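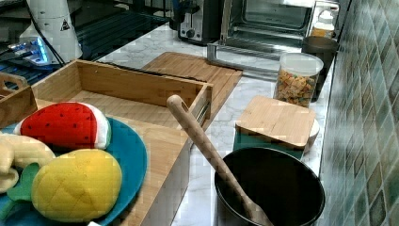

Soft fruit on the blue plate, bamboo boxes and the pot at the ready, arm at the back.

Kitchen arm set-ups: what people ask me about money and planning

I look after the buying for our little test kitchen at Eltadberg, and the same questions land in my inbox every few weeks, so I've put my answers in one place. Prices are what we paid, in pounds, before delivery.

Do I need a proper lab, or will a kitchen do?
A kitchen will do! Ours has a marble-look worktop, a toaster, a toaster oven and a tiled wall, like plenty of homes. I'd spend the money on a sturdy mount for the arm before I spent a penny on the room.

What did the arm cost you?
We bought ours refurbished through Prarner for 1,450, and I was quoted 1,429 by another seller a month later (still a bit sore about that). Ask whether the price includes the power supply and the cables. My first quote had neither, and I only spotted it because Craig Galbraith read the small print over my shoulder.

How much should I set aside for props?
Less than you'd think. I put 199 in the first budget for things to pick up, sort and put away, and we didn't get through it. Plush food is brilliant value: the watermelon slice, the pineapple and the bananas came as part of one set, and you can drop them all day long without chipping a plate. Mix in some real kitchen bits too, like a pot, a wooden spatula and a clear canister with a lid. Different shapes are what you're paying for.

Why so much bamboo?
I like it, that's most of the answer. Boxes, a crate with a handle hole, a big chopping board, all easy to find in ordinary homeware shops. Do buy two of any box you plan to use a lot. The shop changed its sizes on us in July and Thoa Đặng spent a whole afternoon hunting for a match.

Should I lease instead?
Maybe, if your project is under a year. Sabatier offered us a lease and the monthly figure looked lovely until I added the return fee. Get that fee in writing and work out the whole term before you fall in love with it.

What running costs do people forget?
Spare gripper parts, mainly, and somebody's time to put everything back between runs. We keep roughly 400 a year for spares and repairs. The resetting comes out of the staff budget, and Orlando Huanca will tell you I set that far too low the first time round. He's right, too.

How much worktop space should I plan for?
More than the arm's footprint suggests. Measure with the oven tray pulled out and the boxes where you want them, then check the arm can get to the far side of the biggest one. I drew ours on lining paper first, which cost nothing and saved us from a worktop that was too shallow.

Is there anything you'd buy differently?
I'd have ordered the Zasis mounting plate at the start. We tried clamps for a few weeks and I was forever tightening them.

Can I see your spreadsheet?
Of course. Drop Thư Ông a line through the contact form and she'll send a copy with our prices left in, so you've got something to argue with when your own quotes arrive.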